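3.2 Desk layouts and shelving task

Participants in the desk study worked at a pale beige table placed against an off-white wall. Two containers were used in every layout: a square tray with a low rim, and a wire rack with upright dividers that holds books on end. The tray was set to the left and the rack to the right, with open tabletop between them (Figure 2). Wall decorations and desk lamps were left out so that the containers were the only landmarks on the surface.

The rack was chosen over a solid shelf after the pilot at Vokoscombe, where closed side panels hid the spines from participants seated at an angle. Thin rods leave most of each spine readable. They also give little lateral support, and books lean within their slots unless they are thick enough to fill them. We treated lean as a property of the layout and did not correct it between trials.
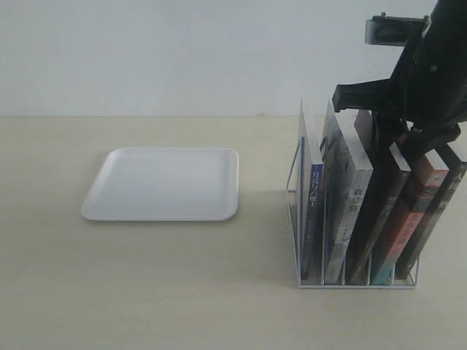

Figure 2. Tray and filled book rack, tray empty.

Each session consisted of 11 trials. In a trial the participant was given the name of a title and asked to move that book to the tray, then return it to any slot. The slot chosen on return was coded by two raters (Maglaya and Srisuk), who worked separately and resolved differences by discussion. A return was scored as "same slot", "adjacent slot" or "other". Books laid flat across the top of the rack - a rare case - were scored as "other".

The full set contains 2,409 scored returns. A further 257 were excluded, most of them for an incomplete return at the end of the session. Book thickness was measured at the spine with the cover closed, and slot width at the base of the dividers. Both measures enter the model in Section 4 as a single ratio, following the procedure used for the Brullavon shelving data.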